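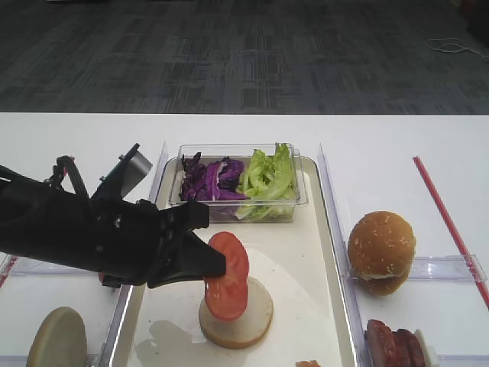

Soggy bottoms: what goes under the tomato?

Forum > Kitchen Table > Sandwiches, rolls and burgers
14 replies, 1,273 views (showing the first page)

marijit
Hello everyone, and a happy May to you all. We've got the family coming on Sunday and I've been put in charge of the burgers again, which I don't mind one bit, except that last year the bottom halves of the buns had gone to mush before people had even found a chair. I toast them, I let the meat rest, I slice the tomatoes fairly thick. I've always put the tomato straight on the bottom bun because that's how my mum did it, and I like biting into it first. Is that where I'm going wrong? I'd love to hear how the rest of you stack yours – and please be kind, I'm very attached to my mum's way!
Maricica

PetricaE
Hello Maricica, lovely to see you back on here. I'm afraid I do think it's the tomato. It's mostly water, bless it, and bread drinks up whatever you put next to it. Mine go bun, mayonnaise, lettuce, meat, cheese, tomato, then the lid. The top half seems to cope far better, having less weight on it.

nelu_o
Going to disagree with Petrică, in the friendliest way. I've put tomato on the bottom for years and never had a soggy one, but I salt the slices first and leave them on kitchen paper for as long as it takes to lay the table. Then a good pat on both sides. You'd be amazed how much comes out of them. Lettuce under hot meat goes slimy and I can't be doing with it.

PetricaE
Slimy! It's an iceberg leaf, Nelu, it could survive a house fire.

ghada.b
Could I put in a word for butter? My aunt ran a little lunch counter and every roll was buttered right to the edges, even the ones getting sauce as well. Soft butter, after toasting, once the bun has cooled a bit so it doesn't just melt in. She used to get her rolls from the Stoica bakery and they were terribly soft, so if it worked on those it'll work on anything. Tomato on the bottom is fine by me if the butter's there.

Bogdan R
How many are you feeding, Maricica? I ask because I did 40 for our street party and it was the waiting that ruined them. I'd built the lot beforehand, feeling very pleased with myself, and they sat under foil, steaming gently. Now I put everything out in bowls and let people build their own.

marijit
Oh dear, Bogdan, I did the foil thing as well! Only 14 of us this time, so I could certainly do bowls, though my brother-in-law will take all the cheese.

nelu_o
Bowls are fine but the tomatoes sit in their own juice. Put them on a rack over a plate, or you're back where you started.

PetricaE
Now that I do agree with.

ghada.b
And do buy the firm ones if you can. Really ripe tomatoes are gorgeous in a salad but they fall to bits in a bun, and the seedy middle slides out on to your lap.

marijit
Thank you all so much, what a lot of thought for one burger. I'm going to butter the buns, salt and pat the tomatoes, and keep them on the bottom for Mum. Petrică, I'll make one your way and give it to my husband without saying anything. I'll pop back on Sunday evening if I'm not asleep in the chair.

Bogdan R
Save the cheese till last and hand it out yourself.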